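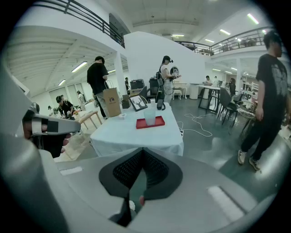

By Mereana Lowther
Opinion, October 2019

The Skaltmont report into the July spill runs to 34 pages, and the word "operator" appears on nearly all of them. The arm that tipped a full cup of tea into Neusa Barros's lap appears mostly in the passive voice. A cup was displaced. A tray was contacted. Anyone would think the table had done it.

What happened is not in dispute. The Skaltmont arm was on trial in a day centre canteen, carrying drinks on a tray from the counter to the tables. It had done this for weeks. On the afternoon in question it closed on the rim of the tray, lifted one side before the other and kept going. Ms Barros was scalded on both thighs. The stop button worked, but only after Dilani Sheikh, who was on shift, had got round to the far side of the counter where somebody had decided it should live.

The company's explanation is that the arm learned from people, and that some of those people had lifted the tray unevenly. It had 1,042 recordings to learn from, made with hand-held grippers by workers who picked things up and put them down, over and over, in rooms dressed to look like somewhere you might have lunch. After the accident 751 of them were kept and the rest thrown out as poor examples. The arm was retrained and sent back to the canteen in 9 days.

I don't buy it. If the recordings were bad, someone at Skaltmont accepted them, and that person was not the worker holding the grippers. Read the instructions those workers were given (they are in an appendix) and you'll find plenty on keeping your elbows in and your hands where the camera can see them. Liquid gets one line, asking for the cup to be "filled to a natural level". Natural for whom? A cup with an inch in it forgives a tilt that a full one won't.
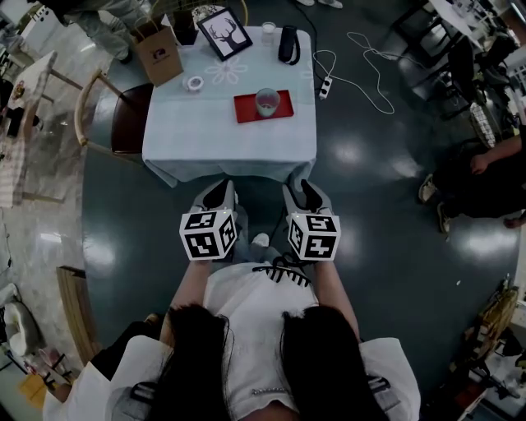 Tray work with a gripper in each hand and some liquid in the cup.

Teodor Amundsen, who trained gripper workers before he left the trade, told me he was never once asked to record a mistake. No slipping tray, no cup caught on its way over, no deciding to put the thing down and start again. So the arm had never met a tray going wrong until it met one over a woman's knees. Throwing out the wobbly recordings makes that worse, if you ask me. It leaves a machine that has seen even less trouble than it had before.

Then there is the floor. I have stood in one of these rooms, and what struck me was the cabling, white leads looped across the concrete to a power strip beside the table, with people walking about and someone next to it whose eyes were on her hands. Perhaps no one has ever tripped. I would still like to know who checks, and the report has nothing to say on the point. A firm that is relaxed about the leads its own people step over may be relaxed about other things.

Rochelle Gilchrist, speaking for Skaltmont, says the lesson has been learned and that the spill rate in testing is now "very low". She would not give me the rate, or say how full the cups were. She did say that people spill drinks too. They do, and I've done it myself. But when I tip a tray I feel it go, and I shout, and the person in front of me has half a second to move their legs. The arm said nothing and carried on lifting.

I would not ban the thing. I would put the stop button within reach of whoever is being served, keep hot drinks off the tray until the company publishes its test results, and strike out every sentence that blames an operator without saying who signed off the work. Skaltmont has been asked for all three. It has agreed to look at the button.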